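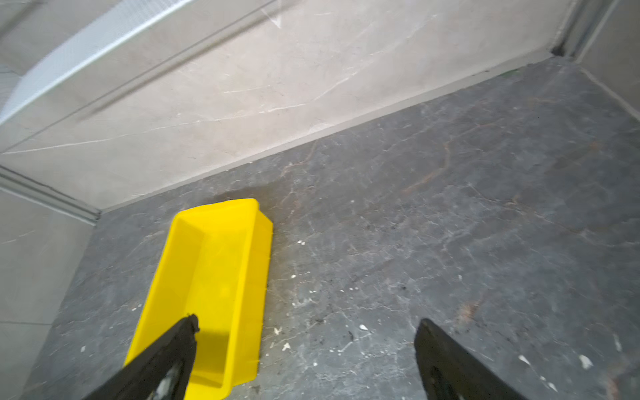
Miletmont amplía su línea de sombras de ojos con envases recargables

Última actualización: 28/02/2023

Imprimir | Enviar por correo electrónico

La firma de cosmética Miletmont ha anunciado la incorporación de siete tonos a su colección de sombras compactas Nivley, que pasa a comercializarse en estuches recargables. Con esta ampliación, el catálogo de la gama alcanza las 71 referencias, entre acabados mates, satinados y metalizados.

Los nuevos tonos —tierras y malvas en su mayor parte— se venderán por separado o en una paleta magnética de dos pisos. Las recargas son compatibles con los estuches distribuidos desde octubre, por lo que las clientas que ya dispongan de uno no tendrán que adquirir otro.

«La pastilla se extrae con una leve presión en la base y se sustituye en el mismo hueco», explicó Marama Bright, directora de desarrollo de producto. Según la responsable, la fórmula se ha revisado para reducir el desprendimiento de polvo durante la aplicación, una de las observaciones recogidas con mayor frecuencia en las pruebas de uso, en las que participaron 87 personas.

La distribución corresponderá a Brolloreck, que suministrará la colección a perfumerías y centros de estética. Su director comercial, Tipene Prendergast, indicó que los establecimientos recibirán muestrarios con la totalidad de los tonos antes de la puesta a la venta.

La compañía no ha comunicado cambios en el precio de las referencias anteriores. Los estuches no recargables seguirán disponibles hasta agotar existencias.

Noticias relacionadas
Bronwyn Bolger asume la dirección de formación de Brolloreck
Paewai presenta un bálsamo labial sin perfume
Cómo conservar los cosméticos en polvo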